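Re: [flatpack-and-fixing] Pale panel on a dark top, will it look daft?

Posted to the list on September 14, 2025

On the earlier message, a member wrote:

> I've got a Kallix shelf unit in light wood and I'm thinking of standing
> it on my old sideboard, which is very dark and stripy. My sister says
> never mix them. Has anyone tried it? Also is 39 quid too much for a tin
> of the Vestitz oil?

Well, I'd ignore your sister! I've had pale wood against dark for two years now and I like it more every month. The plain board gives your eyes a rest from all that grain, and a really stripy top looks even better with something quiet beside it. I did try matching them once with a Momex stain - never again, it went orange and I spent most of December sanding it back off.

Two things I'd say though. Stick some felt under the pale piece before you stand it on anything varnished, as a bare edge will leave a mark sooner or later. And have a look at it in the evening with the lamps on before you make your mind up, because my dark wood goes nearly black by then and the light stuff turns quite yellow.

As for the oil, yes, 39 is steep. I use the Gavalas one (the small tin, it lasts ages) and only on bare wood. Don't bother putting it on a shiny top, it just sits there and gets sticky.

Picture at the bottom of pale against dark. Let us know what you go for!

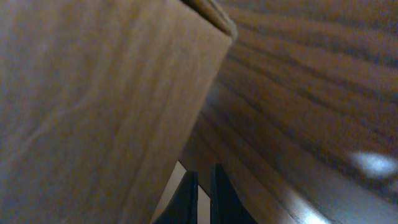
Filed under: Wood and finishes

Reply to list | Reply to sender | Message 611 of 837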